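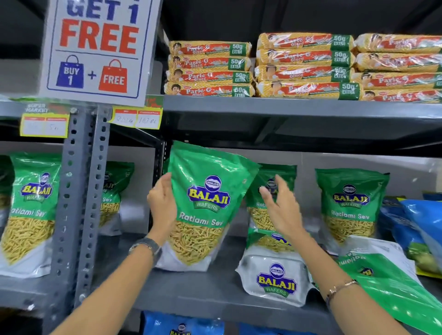
Parle-G family packs and the buy-one-get-one sign in the snack aisle at the Cestance supermarket, Prellelholm.

# Snack aisle is back at Cestance, and it's a good one

Anyone who has been making do with the trolley of odds and ends by the tills can relax. The snack aisle at the Cestance supermarket in Prellelholm has reopened, with its biscuits and savouries back on proper shelves and a buy-one-get-one offer running to mark the occasion.

The aisle had been shut while the old shelving came out and the floor under it was relaid. In its place are bolted grey metal racks, the slotted sort where a shelf can go up or down a few holes as the stock changes. They aren't glamorous, but they hold a lot, and the biscuits look terrific on them — great yellow and red stacks of Parle-G Gluco, the packs with the "50g EXTRA" panel, piled on their sides so you can spot them from the end of the row.

"I wanted people to turn the corner and smile," said Naledi Hendricks, who manages the shop. "It's biscuits. It's tea-time. It ought to look like there's plenty."

There is plenty. Cestance carries 4000 different lines across its 515 square metres, and Hendricks reckons the snack aisle gets more footfall than any other part of the shop apart from the milk fridge. During the closure, staff were asked where the sev had gone so often that a note was taped to the end of the rice shelf with an arrow on it. The arrow, regulars will remember, pointed the wrong way for most of a morning.

## Who did the filling

Jhun Sison and Wajid Mohmand did most of the restocking between them, starting at the wall end and working towards the tills. Sison has been at Cestance for nine years and has firm views on how a pouch should stand. Tops level, fronts square to the aisle, nothing slumped against its neighbour. Mohmand joined in the spring and says he has come round to all of it.

"At first I thought, it's a bag, put it down, go on to the next one," he said. "Then Jhun showed me the row from where a customer stands. One bag leaning over and your eye goes straight to it. Now I can't walk past one in any shop! I was in my cousin's shop last week and I did his whole bottom shelf for him."

The lower shelf in the new aisle has gone to savouries, with Balaji Wafers Ratlami Sev sitting right under the biscuits. That was Sison's idea. Under the old arrangement the two were on opposite sides, and people buying for visitors had to double back past the soap. He had noticed that the same baskets tended to hold both, and he drew the change up on the back of a delivery note, which Hendricks has kept.
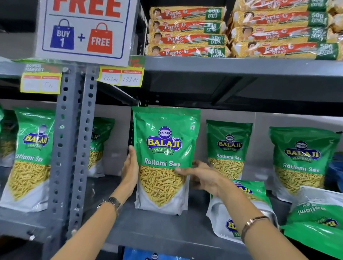
Pouches are trickier than boxes, Sison explained. A box has a flat bottom and stays where you leave it. A pouch has air in it and a mind of its own, and if the one behind is pushed too far forward the whole row starts to creep towards the lip of the shelf. His method is to open out the base of each bag with a thumb before it goes down, set it in place, and then give the top a small tug so that the name faces out. It takes a couple of seconds a bag. He is quick, and it is a pleasure to watch somebody who likes a job do it well.

The biscuits have their own rules. Family packs are slippery in their clear outer wrap, and a tall pile will slide if the bottom one has gone in crooked. Mohmand lays the first pack right on the shelf, checks it with the flat of his hand and builds up from there. He keeps all the packs facing the same way, with the child's face to the left, and will take a whole pile down again if he finds one the wrong way round.

"You'd be surprised who notices," he said. "There's a little girl who comes in with her grandad and she says hello to every face. If one's backwards she tells me."

## The prices

Hendricks has gone back to handwritten price labels for this aisle. The shop tried printed ones for a while and she never took to them — they curled in the warm weather and the type was too small for a good many of her customers. The tags have a yellow border and two red headings, "MRP" on one side and "Discounted Price" on the other, with the figures put in by pen underneath. One of those up at the moment shows 205rs against 103rs, so the saving is there to see without any sums.

She writes them herself when she can. Her sevens are apparently a matter of some debate among the till staff.

A few tags are still waiting to be filled in. Hendricks asked for patience and said that anyone unsure of a price should take the item to the till, where it will be checked on the spot.

The buy-one-get-one offer is marked by a white sign with a blue shopping bag and a red one, a plus sign between them. Shoppers should read the shelf label under each product to see which price applies, and the staff are happy to go through it with anybody who asks. Both packs need to come to the till together for the offer to go through. The till won't add the second one by itself, and Sebastián Salinas, who is on the front till most mornings, has already had to send a few people cheerfully trotting back down the aisle for the pack they'd forgotten.

"They come back very pleased with themselves," said Salinas. "It's a nice thing to tell someone, that they've got another one to fetch."

## A long time coming

The old shelves were put up when the shop first opened 32 years ago and had been patched more than once since. One of the boards in the snack section had a dip in the middle that regulars knew well, and round things used to roll into it. Detlef Ostermann, a customer from the first year, claims he chose his biscuits by the dip for half his life.

"Whatever had slid down there, that's what I bought," he told us, clearly delighted to be asked. "I had some very good biscuits that way. I don't know how I'll manage with straight ones."

Ostermann was in on the first morning and left with biscuits, sev and a bag of onions. He plans to take the sev to the card evening at the Benítez café, where he says it won't last beyond the second hand. His wife prefers to crush hers over sliced tomato with a squeeze of lemon, and he urged us to print that. We tried it at the office. Mrs Ostermann is right.

The racks were supplied and put up by Bikov, the fitters on the station road, who also did the shelving in the chemist's next door but one. They worked in the evenings after closing so that the rest of the shop could stay open, and the noisier drilling was kept to the early part of the night, for which the flats upstairs were grateful. 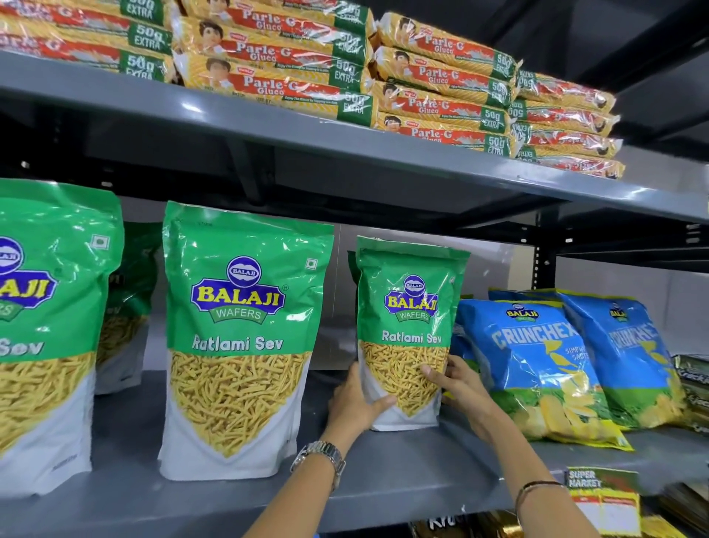 Sison says the real gain is how easy it has become to shift things about. With the old boards, making room for a taller bag meant clearing everything and fetching a screwdriver. On the new uprights a shelf can be lifted and dropped a notch or two lower, and he has already moved one twice to get the gap above the savouries the way he wants it. There needs to be enough space for a hand to reach in over the front row and straighten the ones behind, and he'd like customers to be able to get a bag out without knocking three more over.

He does a tidy of the whole aisle first thing and another after the school rush, when, as he puts it, the sev has been "very thoroughly looked at". Stock is pulled forward, gaps are closed up and anything that has wandered gets walked home. A tube of toothpaste turned up behind the biscuits on the second day. It had come a fair distance.

## What's next

The drinks aisle gets the same treatment in September, again with the work done after hours. Hendricks is hoping to keep that one open throughout by doing a side at a time. She would also like to hear what people want on the snack shelves while there is room to play with, and there's a notebook on the end of the front till for requests. So far it has asked for banana chips, more banana chips, a spicier chivda, a lower shelf for shorter shoppers and, in green crayon, "cake".

Banana chips have been ordered.

We went for a quick look and stayed far longer than we meant to, mostly talking to people with arms full of biscuits. There's something very cheering about a shelf that has just been filled by people who care how it looks, and Prellelholm has missed this one. Do pop in and say well done to Jhun and Wajid if you see them.

*Cestance opens at 9 every morning. The snack offer runs to the end of July 2023 or until stocks are gone. Baskets are by the door, and the step-free entrance is on the Benítez café side.*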